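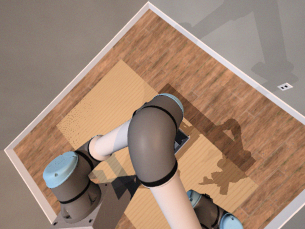

나무판 무늬 바닥 위의 로봇 팔, 컴퓨터 렌더링

8월 | 글쓴이: 루바 트왈 (Ruba Twal)
댓글 5 · 공유 13

제목: Re: [머켄 한국어 메일링] 13번 영구결번 건, 의견 받습니다

다들 안녕하세요. 루바입니다.

레지널드 님 메일을 출근길에 한 번, 점심 먹으면서 또 한 번 읽었습니다. 두 번째 읽을 때는 밥이 식었고요. 답장이 길어질 것 같으니 바쁜 분은 맨 아래 투표 얘기만 보셔도 됩니다. 원래 메일을 지우신 분이 계실까 봐 중간중간 인용해 가며 쓰겠습니다.

> 보낸 사람: Reginald Delacroix
> 제목: [머켄 한국어 메일링] 13번 영구결번 건, 의견 받습니다
>
> 여러분, 구단이 피칫 온갓(Pichit Ongart)의 등번호 13번을 영구결번으로
> 할지 서포터 모임들 의견을 묻고 있습니다. 우리 쪽 의견은 제가 정리해서
> 보내기로 했습니다. 저는 찬성입니다. 그것도 아주 강하게 찬성입니다.
>
> 머켄에서 골문을 그렇게 오래 지킨 사람은 없습니다. 2000년에 입단해서
> 15시즌입니다. 그 사이에 감독이 바뀌고 유니폼 색이 바뀌고
> 경기장 매점의 파이 맛까지 바뀌었는데 골키퍼만 안 바뀌었습니다.

여기까지는 저도 토를 달 생각이 없습니다. 파이 맛은 바뀐 정도가 아니라 퇴보했다고 보지만, 그건 따로 메일을 쓰겠습니다. 온갓이 좋은 골키퍼였다는 것도 맞습니다. 공중볼에는 약했고 킥은 가끔 관중석의 특정 구역을 겨냥하는 것처럼 보였지만, 일대일 상황에서는 공격수들이 먼저 미안해하는 얼굴이 되곤 했지요.

> 영구결번은 큰 구단만 하는 거라는 말이 있던데, 저는 그 반대라고
> 생각합니다. 우리 같은 구단은 우승컵이 없으니 기억할 것이라도
> 제대로 챙겨야 합니다. 진열장에 뭐가 있는지 다들 아시잖습니까.

압니다. 친선대회 준우승 접시와, 어느 방문팀이 두고 간 페넌트가 있습니다. 페넌트는 아마 돌려줬어야 하는 물건일 겁니다.

그런데 우승컵이 없으니 번호라도 챙기자는 논리에는 조금 걸리는 데가 있습니다. 결번은 뭘 더하는 일이 아니고 빼는 일이잖아요. 진열장에 물건이 하나 늘어나는 게 아니라 유니폼 상자에서 하나가 빠집니다. 우리 구단 유니폼 상자 사정을 생각하면 이게 가벼운 문제가 아닙니다. 지난 시즌 그라넌스 원정 때 교체로 들어간 왼쪽 풀백이 누구 이름이 적힌 걸 입고 뛰었는지 기억하시는 분은 기억하실 겁니다. 본인도 전반 끝나고야 알았다고 하더군요.

> 13번이라는 번호의 의미도 생각해 주십시오. 불길하다고 아무도 안 입던
> 번호를 온갓이 스스로 골라서 전설로 만들었습니다. 미신에 맞선
> 사나이의 번호입니다.

레지널드 님, 이 대목은 구단에 보내기 전에 꼭 고치셔야 합니다.

제가 그때 입단식에 있었습니다. 입단식이라고 해 봐야 잘릴소프 경기장 주차장에서 사진 찍고 차 마신 게 전부였지만요. 온갓은 번호를 고르지 않았습니다. 등록이 늦어서 남은 게 그것뿐이었습니다. 골키퍼 유니폼은 1번이 이미 나가 있었고, 원래 본인은 21번을 원했는데 하라심(네, 그 시절 유니폼 대던 하라심이요) 쪽에서 2자를 다 썼다고 했답니다. 글자판을 붙이던 때라 숫자도 재고가 있었던 거지요. 그러니까 미신에 맞선 사나이라기보다는 재고에 순응한 사나이였습니다. 저는 이쪽이 훨씬 머켄답다고 생각하지만, 현판에 새기기에는 어떨지 모르겠습니다.

나중에 본인에게 물어본 적도 있습니다. 시즌 말 식사 자리였는데, 13번이 신경 쓰이지 않느냐고 했더니 등에 붙어 있어서 안 보인다고 하더군요. 저는 이 말을 지금도 가끔 써먹습니다.

> 반대 의견으로 글레니스 씨가 "그럼 다음에 잘한 선수 번호도 다 빼야
> 하느냐"고 하셨는데, 걱정 마십시오. 제가 보기에 당분간 그럴 일은
> 없습니다.

현역 선수들도 이 메일링을 받아 본다는 점을 한 번쯤 떠올려 주셨으면 합니다. 적어도 한 명은 한국어를 읽습니다. 그 선수가 어제 연습 끝나고 저를 보더니 인사를 평소보다 짧게 했습니다.

글레니스 던스턴 님 의견은 저도 따로 들었습니다. 반대라기보다는 절차를 묻는 쪽에 가까웠어요. 누가 정하는지, 한번 빼면 다시 넣을 수 있는지, 유소년 팀에도 적용되는지. 세 번째가 저한테는 제일 중요합니다. 우리 집 아이가 유소년에서 13번을 입거든요. 이해관계가 있다는 걸 밝혀 두는 것이 도리겠지요. 아이한테 이 얘기를 했더니 온갓이 누구냐고 되물었습니다. 레지널드 님께는 전하지 말까 하다가 역시 아셔야 할 것 같아서 씁니다.

유소년까지 묶는 건 반대입니다. 아이들은 번호에 저희보다 훨씬 진지합니다. 작년에 7번을 두고 벌어진 일을 생각해 보세요. 부모들끼리는 아직도 주차를 떨어져서 합니다.

> 마지막으로, 발표 행사는 홈 개막전 하프타임에 하자는 안이 있습니다.
> 온갓 본인을 초대하고, 영상도 틀고, 연설도 하고, 유니폼을 액자에
> 넣어서 전달하고, 합창도 하면 좋겠습니다. 연설은 제가 할 수 있습니다.

하프타임은 15분입니다. 레지널드 님의 연설을 들어 본 사람으로서 드리는 말씀입니다. 지난번 송년회 때 건배사가 시작될 때 따른 맥주와 끝날 때 마신 맥주는 같은 음료라고 보기 어려웠습니다.

영상도 문제입니다. 잘릴소프에는 전광판이 없습니다. 점수판이 있는데, 숫자를 손으로 거는 그 판입니다. 거기에 영상을 틀자면 천을 걸고 빛을 쏴야 하는데 8월 오후 세 시 햇볕에 뭐가 보이겠습니까. 관중석 아래 복도에서 틀면 어떠냐는 말도 있던데 그 복도는 화장실 줄이 서는 곳입니다. 온갓의 명장면을 하필 그 줄에서 보게 하는 건 저로서는 좀 그렇습니다.

제가 제안하는 순서는 이렇습니다.

- 온갓 입장, 박수
- 액자 전달
- 연설 (5분, 시계는 마유리 님이 봅니다)
- 퇴장, 박수

합창은 빼자는 게 아니고, 어차피 사람들이 알아서 부를 테니 순서에 넣을 필요가 없다는 뜻입니다. 가사 2절을 아는 사람이 모임에 몇 없다는 사정도 있고요. 원정 버스에서 보면 2절부터는 다들 창밖 경치에 관심이 많아집니다.

마유리 짓프라파이 님께는 이미 여쭤봤고 승낙을 받았습니다. 호루라기를 써도 되느냐고 하시길래 된다고 했습니다.

액자 말인데요, 안에 넣을 유니폼을 누가 갖고 있는지 아시는 분? 구단에는 없다고 합니다. 마지막 시즌 것은 온갓이 경기 끝나고 관중석에 던졌고, 받은 사람은 그날 이후로 모임에 안 나옵니다. 그 전 시즌 것은 그라넌스 골키퍼와 바꿨다는데, 그쪽에 연락해서 돌려 달라고 하는 건 아무래도 모양이 빠집니다. 비슷한 걸 새로 만들자는 의견도 있었지만 본인한테 가짜를 주면서 "당신이 입던 겁니다"라고 할 배짱이 저한테는 없습니다. 온갓이라면 받고 나서 소매를 한번 만져 보고 아무 말도 안 할 사람이라 더 무섭습니다. 혹시 집 옷장에 초록색 긴팔, 팔꿈치에 덧댄 것 있는 분은 저한테 개인 메일 주세요. 출처는 묻지 않겠습니다.

그래서 제 의견이 뭐냐고 하실 텐데, 성인팀 한정으로 찬성입니다. 길게 트집을 잡아 놓고 찬성이라니 싱겁지요. 저도 쓰면서 반대로 끝날 줄 알았습니다. 그런데 잘릴소프에 비가 옆으로 오던 날, 우리가 이미 네 골을 먹은 경기 막판에 온갓이 페널티킥을 막고 나서 수비수들한테 자리 똑바로 서라고 소리를 지르던 게 자꾸 생각났습니다. 이길 수 없는 경기였고 순위도 정해진 뒤였습니다. 관중도 저쪽 구석에 우산 몇 개가 다였고요. 그때 그 우산 밑에 있던 사람 중에 반대표를 던질 분은 없을 것 같습니다. 레지널드 님도 거기 계셨지요. 우산 없이.

다만 구단에 보내는 글에는 다음을 넣어 주세요. 유소년 팀은 제외. 온갓 본인이 원하면 언제든 번호를 다시 풀 수 있음. 그리고 본인에게 먼저 물어볼 것. 지금까지 메일이 이만큼 오가는 동안 당사자한테 물어봤다는 분이 안 계신 것 같아서요. 번호는 모르지만 구단 사무실에 연락처가 있을 겁니다. 요즘은 머켄 외곽에서 자전거 가게를 한다고 들었습니다. 제 자전거 뒷바퀴가 마침 이상하니 필요하면 제가 다녀오겠습니다.

투표는 이 메일에 답장으로 찬성, 반대, 조건부 중에 하나 써 주시면 됩니다. "전체 답장"을 누르셔도 되는데 이유를 길게 쓰실 분은 저한테만 보내 주세요. 지금 제가 할 말은 아니라는 건 압니다. 마감은 홈 개막전 전날 밤까지입니다. 답이 없으면 기권으로 치고, 레지널드 님이 두 번 보내시면 한 표로 칩니다.

그리고 원정 버스 좌석 신청 아직 안 하신 분들, 그것도 좀 부탁드립니다. 뒷자리는 다 찼습니다.

루바 드림

추신. 글레니스 님, 지난번에 빌려 가신 접이식 의자는 천천히 주셔도 되는데 개막전 전이면 좋겠습니다.

--
머켄 서포터즈 한국어 메일링 | 수신 거부 및 주소 변경은 운영자에게 메일로 | 글의 저작권은 각 글쓴이에게 있습니다 | 맨 위로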